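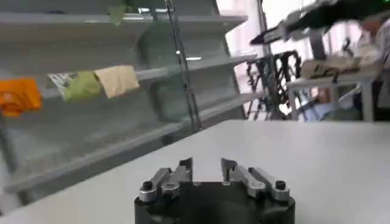
Wulan Oei wrote back that a four-day week had done wonders at her office and I should stop being such a grump. Fine. Read that out, let them laugh, then ask what "wonders" means.

SLIDE 2. The Arkora survey. 827 people answered out of 1030 asked. Sounds great. But it went out in November, three weeks into the trial. Who complains three weeks into an extra day off? I wouldn't.

Pause. Let someone object.

SLIDE 3. Casilow says output held steady. Output of what? They counted closed tickets, and a ticket can be closed by splitting it in two. Ask for a show of hands from anyone who has done this.

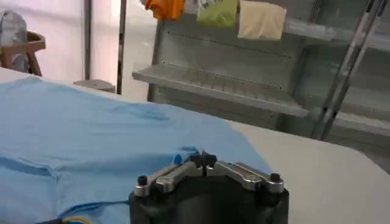 Light blue cloth on a white tabletop.

SLIDE 4. Home life. The claim is that people rest, cook, catch up on laundry. Maybe so. The Geddes diaries had 26 people in them, and half quit by week five. I'd like to hear from the ones who quit. Don't get dragged into the childcare question here, it eats ten minutes.

SLIDE 5. What would change my mind: a full year, a comparison group, and pay records. Clornudau has promised all three. I've heard promises before.

Skip slide 6 if we're running late. Questions, then lunch.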